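Setting Up Your First Live Set in Condelis
Part 2: Getting your decks, your tempo and your cue points sorted

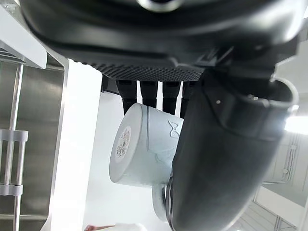

Before you start

Okay, so you've installed Condelis and you've got your controller plugged in. I'm assuming you went through Part 1 and the sound card shows up in the settings. If it doesn't, go back and do that bit first, please, because everything below needs working audio.

I play mostly house and a little techno, so my settings lean that way. If you're a trance person you'll want a faster master tempo and longer blends, but the steps are the same.

Step 1. Make a crate for the night

Open the library and click New Crate. I name mine after the venue (my last one was just called "Prirside", after the club), and I keep each crate to 100 tracks. You won't play anywhere near that many, but it gives you room to change direction if the floor empties out on you!

Drag your tracks in and hit Analyze All. Go make a coffee. A full crate takes a while on my old laptop.

Note: don't analyze while you're playing. I did this once at a warm-up slot and the waveforms froze on both decks. The music kept going, thankfully, but I was mixing by ear for the rest of the hour.

Step 2. Check the tempos

The software is good at this, but it does get fooled by tracks with a long beatless intro. Sort the crate by BPM and look at the top and bottom of the list. I had a slow chugger by Hjaltadóttir that should have been 106 and it came up as double that. Click the number, choose Halve, done.

While you're there, play a minute of anything that looks odd and watch the grid lines. They should land right on the kick. If they drift, use the little arrows to nudge them over.

Step 3. Set your cue points

I use four per track:

1. First beat
2. Where the bass comes in
3. The main breakdown
4. Where I want to start mixing out

Press Shift and a pad to save one, and the pad on its own to jump to it. You can color them too. Mine are green for in and red for out, and I leave the other two whatever they happen to be.

Caution: Shift and Clear wipes every cue on the loaded track and there's no undo. Back up your library first (File, then Export Library). I keep mine on a USB stick with my headphones.

Step 4. Set the levels

Load a loud track on deck one and turn the channel gain up until the meter just touches orange on the drop. Do the same on deck two. Leave the master where it is and let the sound engineer worry about the rest of the room.

If you've got older rips in your crate, turn on Auto Gain. I leave it off for new releases, it makes them sound a bit squashed to my ears.

Step 5. Practice one blend until you're bored of it

Pick two tracks and mix them over and over. My pair is "Wastex" into a dub that Darren Stockdale sent me, and I must have done it 20 times the first evening. Start the second track on its first beat with the low EQ all the way down, bring the fader up slowly, then swap the basses when the new line kicks in.

Keep Sync off for the first few tries, if you can stand it. You'll hear when things start to slide and you'll learn how much to push the jog wheel (less than you think!).

Step 6. Record it

Click the red dot at the top right before you play anything. Condelis saves recordings to your Music folder unless you change it under Settings, Recording.

Note: if you see error 804 when you stop recording, the drive is full. Clear some space before closing the window and the file will still save.

Next up is Part 3, which covers loops, effects and using a second controller.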